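Library's "Brain Hour" Pitch Leans on Thin Evidence

Clotholm wants to spend money on puzzles. The town's library board is due to vote in February on a plan to run a daily puzzle session for adults at the Hashmi branch, and the flyer making the rounds says it will "keep minds sharp for life." The asking price is $3,000 for the first year. That isn't a lot as town budgets go, but the promise on the flyer is a big one, and it deserves a harder look than it got at the last meeting, where it took up less time than the parking lot lights.

The plan, written by program coordinator Corinne Doucet, calls for a 12-week course of jigsaws, number grids, card games and twisty puzzles, with sign-ups limited to 19 people per course. Those who finish would get a certificate. Doucet told the board that a trial run at the Sekine Street branch last fall drew "wonderful feedback" and that people left "noticeably quicker."

Quicker at what? The feedback forms, which the library handed over when asked, have four questions. Three ask whether people liked the room, the hours and the staff. The last asks, "Do you feel sharper?" and offers a choice of yes or very much. There was no test at the start of the trial and none at the end.
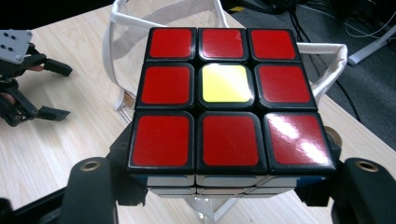 A cube with a yellow center on a face of red. Twisty puzzles are part of the proposed course.

Shazia Mohmand, who taught statistics at the community college for years and now sits in on most board meetings, has read the forms too. She isn't against the program. She plays cards twice a week and would probably sign up. Her problem is with the wording.

"If you do a lot of one kind of puzzle, you get good at that kind of puzzle," she said. "I'd expect that from anybody. Whether it helps you find your keys or follow your doctor's instructions is a separate question, and this form doesn't ask it."

She also pointed out who filled in the forms. People who quit the trial partway through weren't sent one. The library could not say how many had quit.

Asked about that, Doucet said the trial was "never meant to be a science project" and that residents should be trusted to know how they feel. Fair enough. But the flyer doesn't say people enjoyed themselves. It says the course is "proven to boost memory," and when asked for the proof, the library sent a link to the website of Urkero, the company that would supply the puzzle kits. The page has a drawing of a glowing head and a form for requesting a quote. It names no study.

Urkero did not answer two emails. Its price list puts a full kit at $100, with replacement pieces sold separately. The plan doesn't say how many kits the library would buy, or why the shelf of donated puzzles already at the Hashmi branch won't do. A shopper could find most of what's on the list at a yard sale.

There is a decent case for the sessions that has nothing to do with memory. The Hashmi branch is quiet after lunch. Plenty of older residents have said they'd like somewhere to go at 2 p.m. that doesn't cost anything and doesn't involve exercise. A table, a few chairs and something to do with your hands is a fine use of a public room, and a board that said so plainly would have little trouble getting the vote.

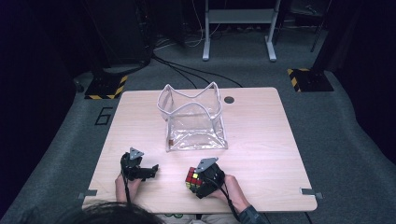 A light wooden table with a clear, open-topped bag on it.

Instead, the town is being asked to buy a health claim. Once that claim is on a library flyer, people will believe it, and some may lean on it when they ought to be talking to a doctor. Mohmand said she has already heard one neighbor describe the course as "treatment."

Board members could fix much of this before they vote. They could strike the word "proven." They could ask for a simple memory check in the first and last week, with results from everyone who starts, including those who drop out. They could also get a second price for the kits. None of these ideas was raised at the last meeting, though one member did ask whether the certificates could be printed in color.

Doucet said she is "open to small changes" in the flyer but wants to keep the memory line, which she called the thing that gets people in the door. She said a revised draft would be ready ahead of the vote.

Copies of the current plan and the blank feedback form are at the front desk of the Hashmi branch. Written comments can be left there until noon on the day of the meeting.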